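쌓기 컵 정리 방법 비교 보고서
과목: 생활 도구 관찰 실습 / 작성: Cirilo Ayala, Snežana Yordanov

1. 주제를 정한 이유 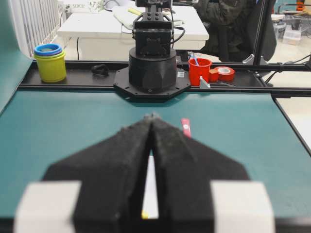 우리 조는 쌓기 컵을 작업대에 펼쳐 놓고 다시 정리하는 과정을 다루었다. 쌓기 컵은 크기가 조금씩 다른 컵을 안에 차례로 넣어 보관하는 물건이다. 유아용 장난감으로 알려져 있지만 부피를 줄여 보관한다는 점은 주방의 계량컵이나 반찬통과 같다. 처음에는 반찬통으로 하려고 했으나 뚜껑까지 맞추는 시간이 너무 길어서 컵으로 바꾸었다.

2. 준비

작업대에는 청록색 매트를 깔았다. 맨 상판에서는 컵이 잘 미끄러졌고 내려놓는 소리도 컸다. 매트 위는 연습을 시작하기 전에 되도록 비워 두기로 했다. 쓰지 않는 컵은 매트 안쪽 끝의 검은색 레일 위에 포개 둔다. 노란색 컵이 바깥에 있고 그 안으로 파란색 테두리가 보이는 상태가 우리가 정한 보관 상태이다. 노란색과 파란색 사이에는 초록색이 가는 띠처럼 보인다. 이 색 순서가 보이면 제대로 포개진 것으로 기록했다.

3. 방법

정리 방법은 두 가지로 나누었다. 첫 번째는 큰 컵을 먼저 세워 놓고 작은 컵을 차례로 넣는 방법이다. 두 번째는 작은 컵을 엎어 두고 그 위에 큰 컵을 덮은 다음 마지막에 전체를 뒤집는 방법이다. 기록표에서는 각각 '넣기'와 '덮기'로 적었다.

한 번의 시도는 컵을 매트에 모두 펼친 때부터 레일 위에 다시 올려놓을 때까지로 보았다. 중간에 컵이 넘어져도 시간을 멈추지 않았다. 순서를 틀리면 그 자리에서 고치고 비고란에 표시했다. Snežana가 컵을 펼치고 Cirilo가 시간을 기록했으며, 절반이 지난 뒤에 역할을 바꾸었다. 계획은 1,000회였지만 실습실 사용 시간이 부족해서 646회에서 마쳤다. 두 방법의 횟수는 똑같이 맞추었다.

4. 결과

평균 시간은 넣기가 짧았다. 덮기는 컵을 덮는 단계까지는 빠르지만 마지막에 뒤집을 때 안쪽 컵이 빠지는 일이 있어서 다시 하는 경우가 많았다. 넣기에서는 크기가 비슷한 두 컵의 순서를 바꾸는 실수가 가장 많았다. 이 실수는 색 순서를 외운 뒤에 줄어들었다.

컵을 놓는 위치도 영향을 주었다. 매트 가운데에 모아 놓으면 손이 움직이는 거리가 짧았고, 오른쪽 검은 모서리 가까이에 놓은 컵은 옮기다가 떨어뜨리는 일이 있었다. 후반부터는 모서리에서 한 뼘 안쪽에만 컵을 놓았다. 이 때문에 전반과 후반의 조건이 완전히 같지는 않다.

5. 어려웠던 점

제일 힘들었던 것은 레일 위에 올리는 단계였다. 레일은 폭이 넓지 않아서 컵을 급하게 놓으면 기울어진다. 컵을 놓은 다음 손을 바로 떼지 말고 바닥이 닿았는지 확인해야 한다. 처음 기록표에는 이 확인 시간을 포함하는지 적혀 있지 않아서 두 사람의 기준이 달랐다. 앞부분의 기록은 버리고 다시 측정했다.

기록표 양식은 Skuvville 실습 자료의 것을 고쳐서 썼다. 원래 양식에는 색을 적는 칸이 없어서 우리가 추가하였다.

6. 남은 일

같은 방법을 계량컵에도 적용해 볼 예정이다. 계량컵은 손잡이가 있어서 넣는 방향도 맞추어야 하므로 덮기가 더 어려울 것으로 예상한다. 매트를 빼고 측정한 기록은 횟수가 적어 이번 보고서에서 제외하였다. 1월 실습에서 횟수를 늘린 뒤 별도의 표로 제출한다.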